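To: Regional Automation Forum list
From: Open Day Office, Van Acker
Date: Wednesday, December 31, 2025
Subject: Re: Visit to the Eltgate workshop

Dear colleagues,

Thank you for the questions sent in after our last notice. The fullest of them came from Hirkar, and we reply to it on the list as several members raised the same points.

> Our members would like to know what will be shown at Eltgate in April,
> whether the hand-held grippers will be in use, and whether visitors
> may try them. We should also be glad to hear how many places
> are available and whether the building is step-free.
>
> Open Day Office, Hirkar

The demonstration will be given at the white table in the main workshop. It concerns the collection of handling data with hand-held grippers, and the objects are ordinary household ones, among them a shallow steel dish and a piece of clear glassware.

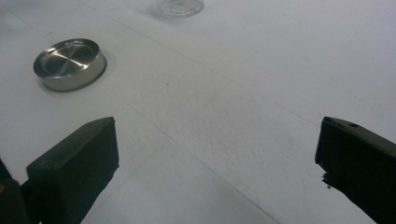
Each session is limited to 6 visitors and lasts 40 minutes. Places will be given in the order in which requests are received. Member organisations may send more than one person, but we ask that they be entered for separate sessions where possible.

Visitors may handle the grippers under the guidance of our staff. Long sleeves should be rolled back and loose jewellery removed beforehand. 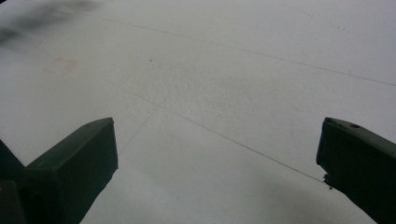
On the matter of the data itself, the present collection stands at 3,086 recordings. The first 1,000 have been passed to Pluvard for checking, and a short account of their findings will be handed out on the day. We regret that copies of the recordings cannot be taken away.

The workshop is on the ground floor and is step-free from the car park. The gallery is reached by stairs only, and nothing in the programme depends on it.
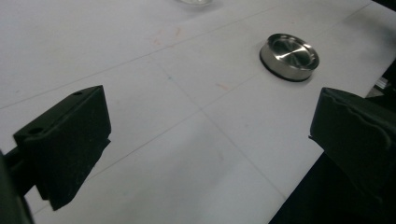
Requests for places should be sent to this office and not to the list. Please state the name of your organisation, your preferred session (morning or afternoon) and any access needs. Joining instructions will follow once the sessions have been filled.

Yours faithfully,

Open Day Office
Van Acker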